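Kitchen rules for working with grippers
by Nasrin Fallahi
Updated June 24, 2026

In our home in Noltley we use the kitchen for cooking and also for gripper work, mostly with small utensils. When we started in March we had no rules, and we lost time every day with small stupid problems. Now we have a list on the inside of the cabinet door. I copy it for you with some comments, because several readers have asked.

Before you begin

Turn off the stove and let it cool completely. Do not work with grippers next to a hot burner, even if you are sure you will not go near it. The cable or the sleeve goes where you do not look.

Wash your hands and dry them well. Pull the sleeves tight at the wrist. A cuff with elastic is good, a wide sleeve is not.

Wipe the finger pads with a damp cloth and a little dish soap, then dry them. Grease from the kitchen air collects in the texture, and after this the pad slides on anything smooth. I clean mine before the work and again after it. Do not use oil or furniture polish near the pads.

Check the screws in the joints with your fingers. If one is turning, stop and tighten it first.

The work surface

Put a folded quilt or a thick cloth under small things. On a bare counter a thin stick rolls away, and the fingertips knock on the hard surface. On the cloth they can press down a little and nothing is damaged. Please choose a cloth that you can wash at high temperature, and shake it outside before use. Crumbs are the enemy of every joint.

A cloth with loose threads should be trimmed at the border. I had one thread pulled into a linkage and it took me an evening with tweezers.

Chopsticks and other long things

Take one at a time. Hold it near the middle when you carry it, and nearer to the thick end when you want to stand it in a holder. Close the fingers slowly until the stick does not turn, and then stop closing. More force does not help - it only marks the wood.

If two sticks lie close together, separate them first. My friend Nives Lombardi likes to pull both and drop one, but I do not recommend this.

The holder must have a wide foot. A tall light one without a foot falls with the first touch. Fill both ends a little so the weight is even.

Two people, or two grippers

Agree who moves first and say it aloud. Keep your free hand outside the space between the fingers, always. Children may watch from the other side of the table, 80 centimeters away or more. This is our house rule, you can choose a bigger number.

After the work

Everything that was touched by a gripper is washed before it goes near food. For us this has no exceptions, also when the pads are clean. Wooden chopsticks should be washed by hand and dried standing up, with air on all sides. Change the cloth after 3 sessions, or sooner if something was spilled.

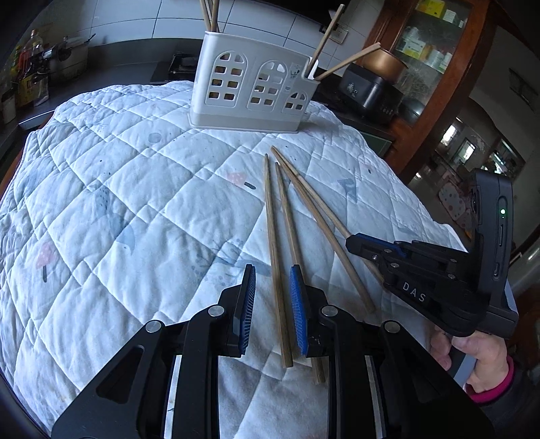
The last rule on our door is about storage. Keep the grippers in a closed box, with the fingers open so the pads do not press on each other, and not in the same drawer as the knives. I put a dry towel at the bottom of the box and change it when I change the cloth.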